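Hilier Yellow Foam Sponge and Premari Steel Dish: Review
Posted Jun 26, 2022

I bought these two together from Brinport in December, the sponge for general wiping and the dish to keep beside it. They are sold separately. I have used both most days since, on a white tabletop and in the sink.

The sponge is a plain block of yellow foam with no scouring layer. If you want something to scrub a roasting pan, get a different one. For crumbs, spilled coffee and rinsing glasses it does the job. It fits in one hand and squeezes down easily.

The dish is stainless steel, round and shallow, with a smooth rim. It has a polished finish that shows every water spot. I stopped drying it after the first week.
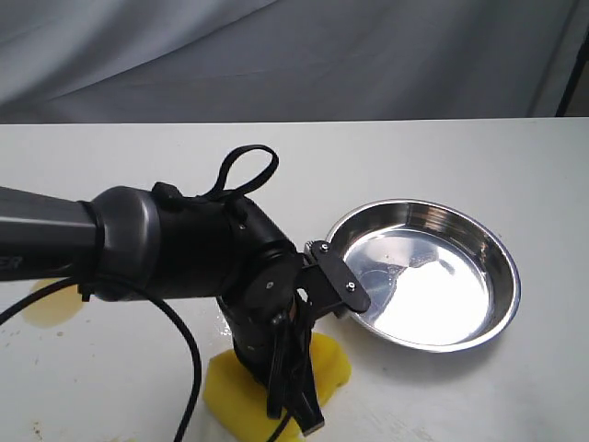 How the foam holds up

Color goes first. Tea and pan grease leave brownish marks that rinsing does not remove. Soaking in dish soap overnight made mine a little lighter and no more than that. The edges go next. Once there is a nick in the side, the foam around it starts to crumble, and you find small yellow bits in the sink.
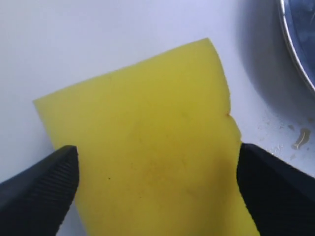

Staining in the foam and a nick on the right edge.

I had an Auer sponge before this one. The Auer was stiffer and kept its corners longer, but it left streaks on the table. The Hilier is softer and wipes cleaner. I would buy the Hilier again for tables and the Auer for pans.

The listing says the foam is good for up to 500 uses. I did not keep track. I would replace it well before it looks like mine.

Using the dish

It holds enough water to wet the sponge and wipe down a table without walking back to the sink.

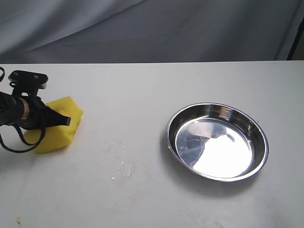 The low sides make it easy to reach into, and also easy to slop when you carry it full. I fill it halfway. It goes in the dishwasher and has not rusted.

Sponge: 3 out of 5
Dish: 4 out of 5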